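February 15, 2024

Second day of Lent by the calendar here. I got up early and read before breakfast, with the heater on and the lamp pulled close. I am still in the Mosano edition of the sermons on prayer, page 100, and going slowly. I read one section, close the book, and try to say back to myself what it said. Today I could say back maybe half of it.

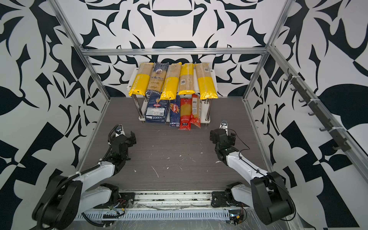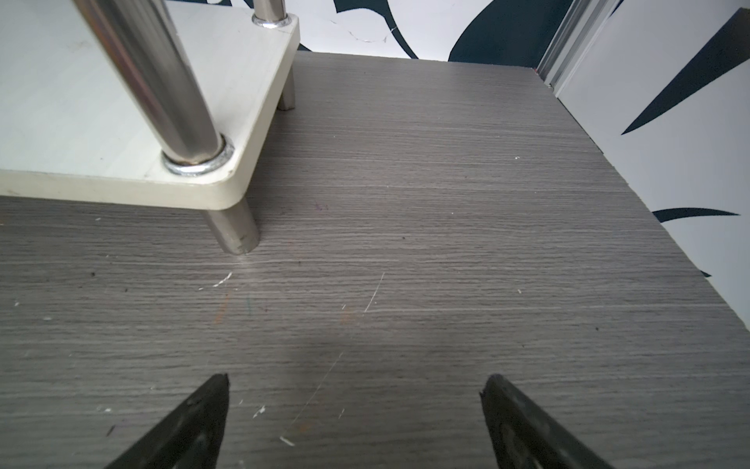
The section was on distraction. The preacher says that a wandering mind in prayer is no sin as long as you don't go along with it gladly, and that the work is in the coming back. I have read this in other places. What was new to me was his point that a person who comes back to the prayer many times has prayed many times. I copied that into the green notebook and then sat for a while with the Psalm he quotes. My mind went to the car insurance and I came back.

In the afternoon I went to the library in Muneck to return two books and pick up the Stutevska translation of the desert letters, which I asked for in January. It came from another branch. It is a thick thing, 439 pages with the notes, and the notes are in the back where I never look at them. The loan is for three weeks and can be renewed once, so I have it until well into March if no one else asks. I doubt I will finish. My plan is six letters a day, skipping the long one on fasting rules that I already know from the Østergaard selection.

I compared the two translations at the kitchen table for the first letter. Østergaard has "keep watch over the heart." Stutevska has "sit at the door of the heart and ask each thought where it comes from." The second is longer and I don't know if it is closer to the original, having no way to check. Her introduction says she worked from a manuscript that the earlier translators did not have, and that some letters run on past where the old printed text stops. Letter 335 is one of these. I turned ahead and read it. It is addressed to a monk who complained that he felt nothing when he prayed, and the old man answers him in four lines. He tells him to keep the hours, eat his supper, and not talk about it. In Østergaard it ends there. In Stutevska there is another paragraph in which he says he had the same trouble himself for years and does not know why it left him.

I am glad I read that part. I had taken the short version as a bit cold, and I think I even complained about it in last year's notebook. I should look that up.

Evening prayer at the church was at the usual time. The side door was locked so I went around the front. It was cold inside and we kept our coats on. The reading was from Deuteronomy, the one about choosing life, and the sermon was short. I did not get much from it, but I was tired and that may be on my side.

For Lent I have given up the radio in the car and sweets after supper. The radio is harder. I drove home from Muneck in the quiet and reached for the knob twice - the second time I had it on before I noticed, and turned it off again.

Supper was lentils and bread. Tomorrow I want to start on letter seven and write back to my sister about Easter.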